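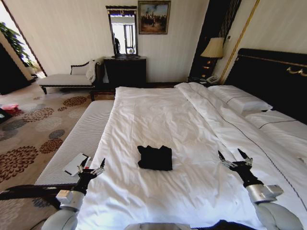

Folded black garment on a made-up bed, white duvet to one side.

Does the ending of Urkov make any sense if you haven't seen the first one?

Posted by Nasrin Vahidi, Aug 4, 2019

I watched Urkov with my brother-in-law, who picked it on the strength of the poster. Neither of us had seen Tondard, and I didn't know it was a prequel to anything until the credits, when a title card thanked "everyone who waited." I had waited 14 minutes for the popcorn, so I accepted the thanks.

My problem is the last scene. Captain Grestora has spent the whole film trying to get the signal lamp to the northern station. She gets there, the door opens, and the old man inside already has one. Same dent, same cracked glass. She looks at it, he looks at her, and then it's a black screen and a choir. Is that explained in Tondard, or is it one of those endings you're supposed to feel? Also, who is the boy on the ferry? He gets a long close-up and then never comes back, unless he was on the ferry for some reason I missed while my brother-in-law was asking me who the captain was.

I don't mind spoilers. I'd welcome them.

Posted by lampkeeper47

watch tondard. its all in there. you basically started at the wrong end

Posted by Forough Rostami

The person above is right that you should watch Tondard, though calling it "all in there" is generous. I've seen it 3 times and would say half of it is in there, with the other half in a deleted scene the director mentioned once on a podcast.

Spoilers from this point, as requested.

The old man is the keeper from Tondard. In that film, set 47 years after Urkov, he is even older and close to dying, and he tells the crew that a woman once brought him a lamp he already owned. They assume he's confused. He shows them a shelf with two identical lamps, and the engineer makes a joke about buying in bulk – it's the only joke in the film, so people remember it. Urkov is the story of how the second one got there. So the final scene isn't really a twist so much as the film catching up with a line of dialogue from the earlier one, and if you haven't heard the line, you get a woman, a door and a choir.

Why there are two lamps at all is where people start shouting. The reading I find least silly is that the station sits outside normal time, which Tondard hints at with the clocks (they all disagree, and the cook winds them anyway). The lamp she carries is the one he already has, at an earlier point in its life. That would explain the dent. It doesn't explain why she has the same dent in her version before the fall on the ice, and I've decided to stop thinking about that in order to keep enjoying my weekends.

The boy on the ferry is the engineer. He's wearing the blue scarf. In Tondard he's a grown man and still has it, in rather poor condition. I missed this completely the first time and had to be told by my aunt, who otherwise only watches cooking shows.

As for viewing order, I'd go with release order, meaning Tondard first. Too late for you, obviously. You could watch it now and then see the last 3 minutes of Urkov again, which is what I'd do instead of sitting through the ferry section twice.

Posted by Tall_Pavel

I disagree with Forough about the time thing. The director was asked at a screening in January whether the station was outside time and he said "it is very far north." People laughed but I think he meant it as an answer. There could simply be two lamps. The supply ship in Tondard has a crate of them, you can see the label when the hold floods. It says 3,000 units, which is a lot of lamps for a magic object.

The dents would still be a problem, I grant you. Maybe they were cheap lamps.

Chronological order works fine by the way. I showed them to my wife that way around and she only had one question, and it was whether there was a third.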